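Reset states deserve more care than demonstrations

Anatole Ferrand

9 May 2024

Most of the writing on imitation learning is about the demonstration: who gives it, through what interface, at what rate, with how many cameras. Very little is about the moment before it starts. I think the balance is wrong, and that a team with a fixed budget of operator hours should move part of it from driving the arm to setting the table.

The argument is simple. A policy trained from examples learns a mapping from what it sees to what it does. If the object begins in much the same place each time, the mapping can be satisfied by a memorised reach. The loss goes down, the replay looks competent, and the policy fails when the object is moved by the width of a hand. Adding more demonstrations from the same start adds confidence to the wrong answer.

Operators do not set out to produce narrow data. They are asked for throughput, and the quickest reset is the one the hand already knows. In the Cumska set, which I helped to assemble, we found this late. The placement instructions said "vary the position". Each operator varied it, within a patch of table that suited that operator's reach. Plotted together, the starts formed separate islands with bare table between them.

Kirsten Chan, who ran collection at Charbonneau, has put the opposite case to me more than once. Her view is that strict placement slows the session, tires the operator and produces a grid that the policy can exploit just as it exploits a cluster. She would let people place things as they please and correct the balance afterwards by weighting. I accept the point about grids. I do not accept the remedy. Weighting cannot supply a start that was never recorded.

What I would do instead

Draw the start pose at random before the episode, show it to the operator as an overlay, and record the pose that was reached as well as the pose that was asked for. The operator need not match it exactly. The error is itself useful variation. The software for this is small; the version we used in Floker was written in two afternoons.

Treat orientation as a variable in its own right. A long, curved object turned end for end is a different grasping problem, even if its centre has not moved. Take the ordinary task of putting a banana in a basket. The direction of the stem, the gap to the rim and the side of the table on which the basket stands should all be drawn separately.

Keep the start image, and look at it. A still of the table with the objects out and the arm clear of the view costs almost nothing to store, and it can be checked without playing the episode. Small marks on a white surface should be looked for too. If they stay put from one episode to the next, they are landmarks, and a network will use them.

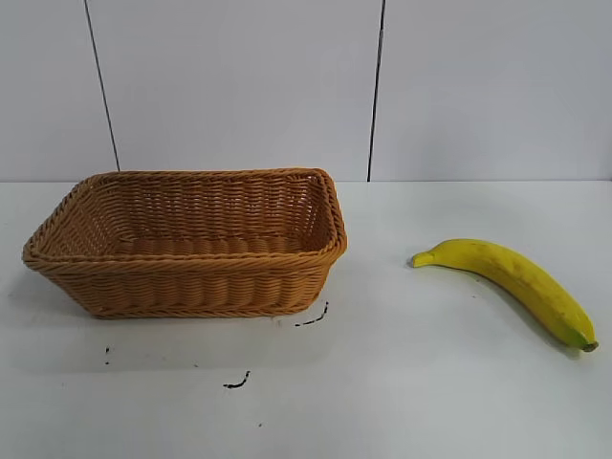 What it costs

The overlay made each reset slower, and we collected fewer episodes per shift as a result. Anyone who reports progress by episode count will see that as a loss. My answer is to report coverage of start poses beside the count, in the same table, and let the reader judge.

There are tasks for which none of this matters much. If a fixture holds the part, as it did in our Stundent trials, the start is fixed by design and variation in it would be noise. For loose objects on an open table I would spend the time on resets, and accept the smaller set.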